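## 3. Extended-stay accommodation in Worum: findings

The project examined how visitors staying longer than one month choose between hotels, serviced apartments and private rentals in Worum. Fieldwork was carried out in March under the supervision of Algirdas Lūse, and covered the neighbourhoods of Likurton and Toom. The survey was distributed to 3000 recent visitors, of whom 1744 returned a completed form. 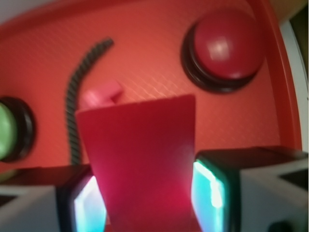 *Figure 1. Red push button on a textured red surface.*

Proximity to public transport was the most frequently cited factor in Likurton. In Toom, respondents gave greater weight to kitchen facilities and access to the weekly produce market. A total of 138 respondents had changed accommodation during their stay, most often on account of noise.

### 3.1 Lease conditions

Two operators supplied sample agreements. The Flustora agreement includes utilities and fortnightly cleaning; the second charges for both separately.
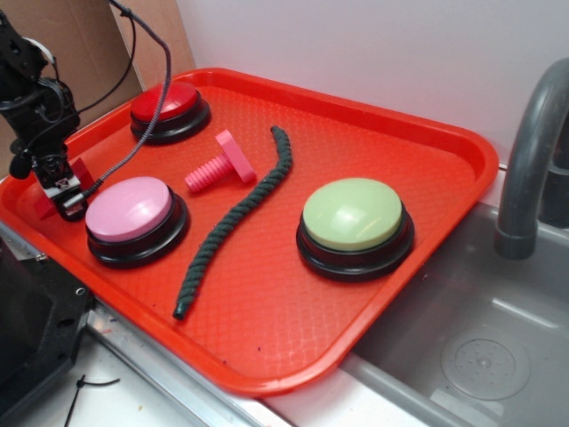 *Figure 2. Serving tray with three push buttons, a pink toy bolt and a green rope.*

Cancellation terms differed considerably between neighbourhoods and are tabulated in Appendix B. Responses from families travelling with children are analysed in Section 4.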